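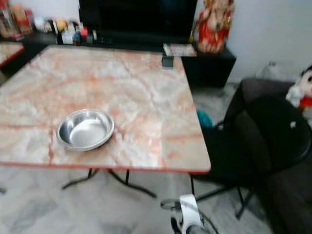

## Quick pickled cucumbers for people who forgot to plan ahead

My neighbor Imelda Enriquez taught me these one Saturday when I had company coming and nothing green in the house, and I've made them almost every week since!

1. Slice 2 medium cucumbers as thin as you have patience for. Peel them if the skins are tough.
2. Toss the slices in a roomy bowl with a teaspoon of salt and walk away for 20 minutes. They'll give up a surprising amount of water – pour it off and squeeze them gently.
3. Stir half a cup of rice vinegar with a tablespoon of sugar until you can't feel any grit under the spoon.
4. Pour it over the cucumbers, add a little sliced onion (red is prettiest, but use what you have), and chill for an hour.

They keep for three days in the fridge, though the crunch is best on the first. I like them next to grilled chicken, or piled on a cheese sandwich when it's too hot to cook – which in June is most days at my house.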